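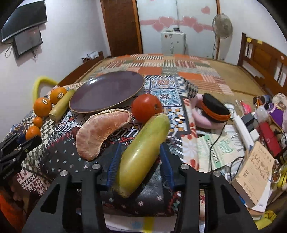

Plurnevard Penell Kitchen Scale

Home / Kitchen / Weighing and Measuring / Scales

In stock. Ships from the Zerkuson warehouse.

Capacity: 3,000 g
Color: Slate
Quantity: 1

Add to cart
Save for later

Overview

The Penell is a flat kitchen scale with a glass top, three buttons and a number. It doesn't pair with your phone. It has no opinion about your lunch. Put an onion on it and it tells you what the onion weighs, and after that the two of you can go your separate ways.

We've sold a lot of scales over the years, including one that talked. The talking one came back to us more than any other product in the department, usually with a note. Customers kept asking for something plainer, and Plurnevard, to their credit, removed things until there was a scale left.

The platform is wide enough for a dinner plate, and the display sits on a lip that sticks out in front. If you've ever lifted one side of a mixing bowl to peek at the reading underneath, and watched the reading change as you did it, you'll see the appeal of the lip.

What it's good for

Bread, mainly. Anyone who has scooped flour with a measuring cup knows that a cup is more of a mood than a measurement. The Penell reads in single grams across its whole range, so a dough that worked last week has a fair shot at working again.

It's also handy for splitting things evenly: burger patties, cookie dough, the last of the lasagna in a household where people keep score. Coffee is fine if you brew by the pot. If you're the kind of person who weighs espresso to a tenth of a gram, you already own a scale you like better than this one, and possibly better than your relatives.

And then there's produce. Recipes love to call for "one medium squash," as if squash came with a size printed on the tag. Put yours on the platform, compare it with the weight in the recipe (the better ones give you one), and cut accordingly.

Using the tare button

Tare resets the display to zero with something already on the platform. Set down your bowl, press TARE, add flour. Press it again, add sugar. You can keep going until the total weight of everything reaches the limit, bowl included. The bowl always counts. A heavy stoneware bowl can eat up a third of the capacity before you've put anything in it, so if you bake in big batches, use a light one. 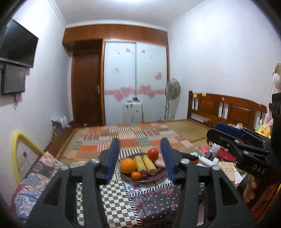 Add items one at a time and give the number a second to settle. Round things should go in a bowl or on a plate with a rim, unless you enjoy crawling under the stove. To find the weight of one item in a pile, tare the full pile and take the item off. The display shows a negative number, which is the weight of whatever you removed. People call us about the minus sign. The minus sign is fine.

If you overload the scale it shows "OL" and sulks until you take something off. It won't be damaged by a few extra potatoes. It will be damaged by standing on it, and we'd like to thank the several customers who helped us establish that.

Specifications

Maximum weight: 3,000 g
Reads in: grams, ounces, pounds and ounces
Smallest step: 1 g
Auto-off: 900 seconds
Power: two AAA batteries, included
Battery life: almost 300 hours of use
Platform: tempered glass
Body: ABS plastic
Feet: four, rubber
Warranty: 30 months

A word on the auto-off. Most scales in this price range give up after a minute or two, generally while you're looking for the baking soda. The Penell waits 900 seconds. If you need longer than that to find the baking soda, the problem may be the cupboard.

Cleaning

Wipe the glass with a damp cloth and a drop of dish soap. The buttons are under a sealed film, so flour and honey stay on the outside. Don't put the scale in the dishwasher, and don't rinse it under the tap. Dry the underside too if it's been sitting in a puddle, especially near the battery door.

Store it flat. Standing it on edge behind the cutting boards is what everyone does, and over time it throws off the reading at the low end. If yours starts to drift, hold TARE and UNIT together with nothing on the platform until the display shows "CAL," then let go and leave it alone until the zero comes back.

In the box

Penell scale
Two AAA batteries
Instruction sheet, folded more times than seems necessary

Penell or Evangelista?

We also carry the Evangelista, from the same maker. It has a steel bowl that clips over the platform, a higher weight limit and a plug-in adapter. It's the better choice for canning and for anybody feeding a crowd. It's also tall, and won't fit in a standard drawer, where the Penell slides in on top of the spatulas. The bowl isn't sold separately and doesn't fit the Penell. We've tried. So have you, judging by the emails.

Shipping and returns

Orders placed before 2 p.m. leave Zerkuson the same working day. Scales can be returned within 30 days in the original box. Please take the batteries out first and brush off the flour. The Slate finish was restocked in May; the White has been discontinued by Plurnevard and won't be coming back.

Related items

Evangelista Bowl Scale
Plurnevard Dough Scraper
Plurnevard Nesting Measuring Cups, for those who remain unconvinced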